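A parcel at the corner, and a warmer coat by January

People in Vumitz have been mailing each other winter clothes for as long as most of them can remember, but this season the habit has grown into something a good deal bigger. The Brallitz coat swap, which began as a few bags left on a shop porch, closed its collection last month with 1,750 garments passed along to new owners, and there are still mittens turning up.

The idea is a simple one, and a kind one too. Anybody with a coat, a sweater or a decent pair of snow pants they no longer wear puts it in a mailing bag, writes the size on a slip of paper and drops it off at one of the pickup corners between Vumitz and the lake road. Families who need something fill in a short form (it asks for sizes and favorite colors and really not much else), and a bag with their name on it comes back, usually within a couple of weeks.

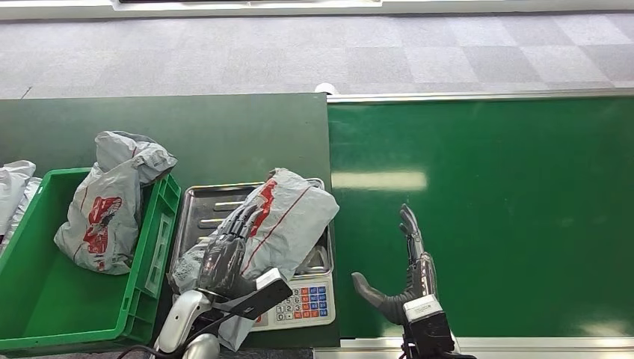
Children's sizes go first, as any parent who has watched a pair of sleeves creep up toward the elbows between October and Christmas will understand. This year the swap took in 600 children's coats and found homes for every one of them before the first real snow. Adult coats move more slowly, and the very large and very small sizes are always hard to match, so the organizers spent a good part of the fall asking for those in particular. The Sproģis bakery even printed the request on its bread bags, and a whole run of long wool coats came in the week after that, several of them smelling pleasantly of cedar.

Postage is the swap's one real expense. Most of it was covered by a soup supper in Bastel, where 199 people sat down to barley soup and rye bread on a night so foggy that cars were parked halfway up the hill road. The supper will be held again in February, and there is talk of adding a second soup for those who don't care for barley, although opinion in Bastel is divided on whether such people exist.

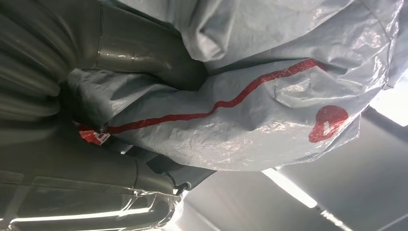
Donors are asked to keep a few things in mind for the rest of the winter. Please wash or air everything out first, check the pockets (house keys are the usual find, and one year there was a very handsome harmonica) and close all the zippers so they don't snag. Boots are welcome if they are tied together in pairs. Blankets and curtains, lovely as they are, can't be taken this season, but the reading room in Brallitz has been glad to have blankets for its chairs and will take them any afternoon until five.

Spring will bring a lighter round, with raincoats and rubber boots, and the organizers are hoping to reach 1,000 garments in it, which would be a first for a warm-weather swap. Forms will be at the bakery counter and the reading room from the middle of March, and anyone who received a coat this year and has outgrown it by then is warmly encouraged to send it on again.

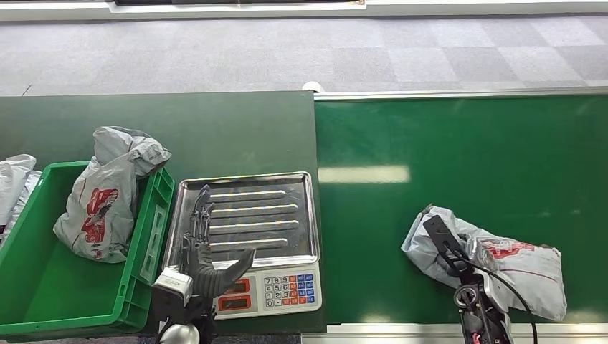 A mailing bag with a red logo, in a green crate.

Contact the newsroom | Copyright Vumitz Community News | Back to top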